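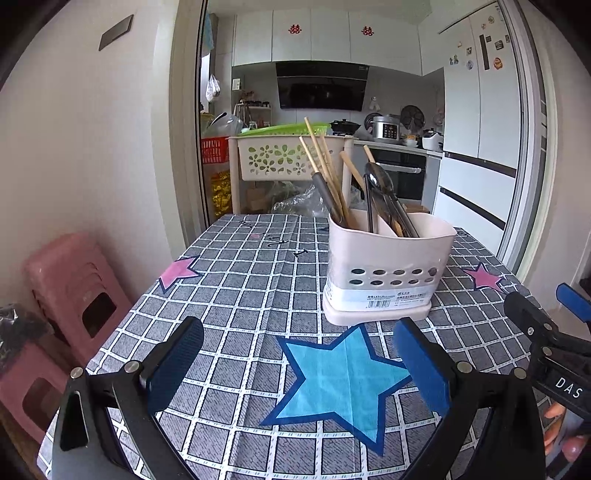
Runent notebook, November
Utensil holder, table session
Start 9:40, kitchen table

Carrying on from the Ginda entry. Open points from there: which side the chopsticks go in, whether the spoons stand bowl up or handle up, and whether the holder tips when one side is loaded before the other. The slotted tray from Kovačević is still on back order, so that comparison moves to the next entry.

Setup

Holder is the plastic one with two compartments, product label still on the front. Placed toward the back of the table on the checkered cloth with the stars. I left the cloth on this time. At Ginda we worked on a bare tabletop and the base slid whenever something was pulled out at an angle. On the cloth it stays put better, though the cloth itself creeps if you drag the holder. Lift it, don't drag it.

Loading, same as the last two sessions:
Left compartment: wooden chopsticks, dark-handled utensil.
Right compartment: stainless steel, meaning the large spoons and the serving pieces.

The stars on the cloth are handy as place marks. I put pieces down on the light blue one before they go back in, so the start point is the same every time. Write "blue star" in the log and skip the ruler.

Spoons

First pass was handle up, bowl down. Takes up far too much of the compartment. The bowls catch on each other at the bottom and the second spoon comes up with the first. Went over to bowl up for the rest of the session.

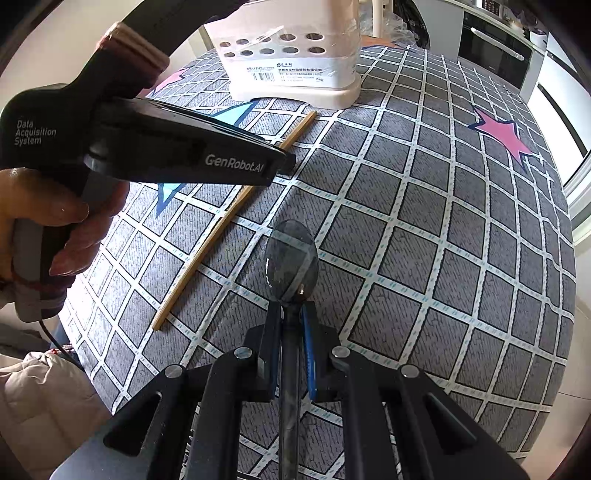 Metal spoon held by the handle, bowl up.

Bowl up goes in easily as long as the handle is close to vertical when it reaches the rim. Tilted, it lands on the divider and stops. The steel shows every smudge, so wipe the spoons before putting them away if they are going to stand bowl up where people will touch them. I'd still keep this way around for serving spoons. For small teaspoons it makes no sense – they disappear below the rim and you end up fishing for them.

The ladles want the outside of the compartment with their bowls facing out. Put them in last. If they go in first, everything after them has to get past the bowls.

Chopsticks

These took most of the morning. A full bundle leans all one way and holds itself up, and taking one from the middle of the bundle shifts the others. With only a few in the compartment they fan out and cross, and the tips walk across the bottom until they wedge in a corner. Neither is a big problem in daily use. For the notes, I went one stick at a time and straight up, then straight down again.

Grip point matters more than I had written down before. Held near the top, the stick swings and the tip misses the opening. Held near the middle it stays upright and goes where it's meant to. I've changed the instruction sheet to say middle.

Length check on the set: one stick is 5 mm shorter than its partner. Put it aside with a rubber band around the pair.
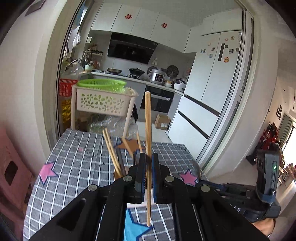
Do the chopsticks go in thick end down or thin end down?
Thin end down for storage once they are dry, so the end you pick up is the end you hold. For draining after a wash, follow whatever the household normally does and write it in the log.

Drain check, done on the sink side with a spare holder: chopsticks rinsed, shaken once, stood up for 30 minutes. Still damp where the sticks touched each other. Another 40 minutes and they felt dry to the hand. Repeated with fewer sticks and they were dry at the first check. So the bundle is what slows it down. Worth a line in the household sheet – spread the chopsticks out to dry, bundle them after.

Tipping

Loaded the chopstick side alone, then the steel side alone. Chopsticks alone, fine. Steel alone, it stands but feels top-heavy with the ladles leaning outward, and a knock on the table moved it. With both sides loaded it felt steady again. The Hustitz holder we had in spring was a good deal heavier and didn't care how it was filled, but it was also a nuisance to lift and wash.

Order of loading for the sheet is now: chopsticks, dark-handled utensil, spoons, ladles. Unloading is the reverse.
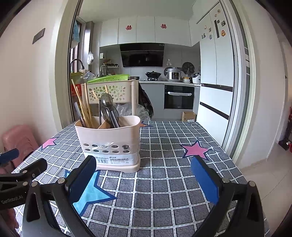
Left to do

Repeat the bowl-up pass with the spoons mixed in among the ladles. Today they went in sorted.

Find a partner for the short chopstick, or drop the pair from the set and note it on the inside cover.

Try the holder at the near edge of the table. Everything today was done at a comfortable reach, and the Ginda numbers were not.

Ask Kovačević about the tray again. If it isn't here by the next session, run the Hustitz one in its place.

Household sheet: add the drying line, change "top" to "middle" under chopsticks, change the loading order. Old printouts go in the recycling.

Stopped 12:40. Cloth shaken out and put back on the table with the same side up.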